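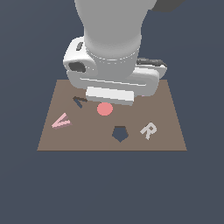 Robot Learning, Unit 5
Handout: conditioning a pick-and-place policy on a goal

Last week we trained a policy on one task. This week the same network has to handle many, and it is told which one by an extra input. The running case is the Kustano set, a simulated tabletop benchmark with letters, flat shapes and holes cut in the table.

Setup

Each episode starts from a random layout. The policy receives one rendered view and a short instruction, such as "put the disk in the pentagon hole" or "move the R next to the V". It returns two poses, one for the pick and one for the place. The arm's path between them is left to a standard planner and is not learned.

Some instructions can't be carried out as worded. A round piece may not fit a pentagon, for instance. These are kept in the set, and the scripted expert places the piece centred over the hole. Bear this in mind when you read the scores.

Data

The training split has 3,601 episodes from the scripted expert. A further 66 are held back for testing, with letter and hole pairings that never occur in training. Colours are drawn afresh for every episode, so a policy that has learned "pink means V" will do badly.

Method

We compare two ways of feeding in the instruction:

Hendine: the text is encoded once and joined to the image features at the last layer.
Yeom: the text scales the image features at every layer — slower to train, but the wording can affect what is picked out early on.

Rotation is split into equal bins. Letters need it, plain disks don't, so report the two groups separately.

For the lab

Train both versions on the Kaledville cluster with 5 seeds each. Plot success against number of episodes, and bring 9 failed test episodes to discuss. Mark each as a wrong object, wrong position or wrong angle.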